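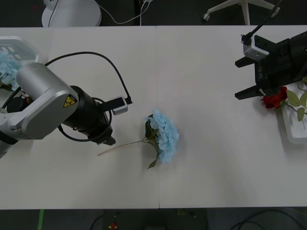 6 min read

I have been keeping notes on hydrangea colour since we moved into the house, and by August there was enough in the notebook to be worth typing up.

The usual advice is that acid soil gives blue flowers and limy soil gives pink. It leaves out the aluminium. The blue comes from aluminium taken up by the roots, and the pH mostly decides whether the plant can get at it. A bed can test acid and still give muddy mauve heads if there is little aluminium in it, or if too much phosphate has gone on.

Ours is on tap water, and the tap water is hard. I had two plants in large pots, same compost, same north-east wall. One got rainwater from the butt, the other got the hose. Each can holds 7 litres and each pot had one can in the evening, more in hot spells. 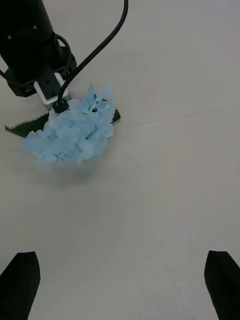

The rainwater plant stayed blue through its second summer. The hose plant went lilac, then a washed-out pink on the newer heads, with the older ones lagging behind. Two pots prove very little, and Lenka Jireš has pointed out that mine were bought from different nurseries. She is right. I should have taken cuttings from one parent.

On dosing: I used aluminium sulphate, dissolved first, on damp compost only. Too strong a mix scorches the roots, so follow the packet. White varieties will not respond at all – Begoña Moya tried for three years.

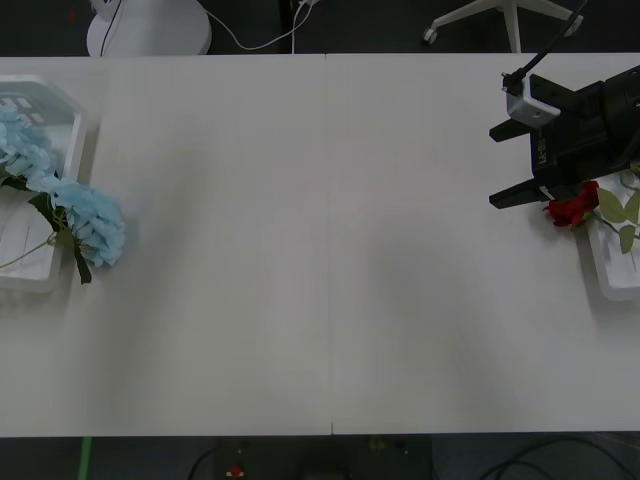
Pale blue hydrangea heads, artificial.

Next year I will repeat it with six cuttings from the blue plant, three on each water supply, and test the pH monthly. The butt needs a new tap before then.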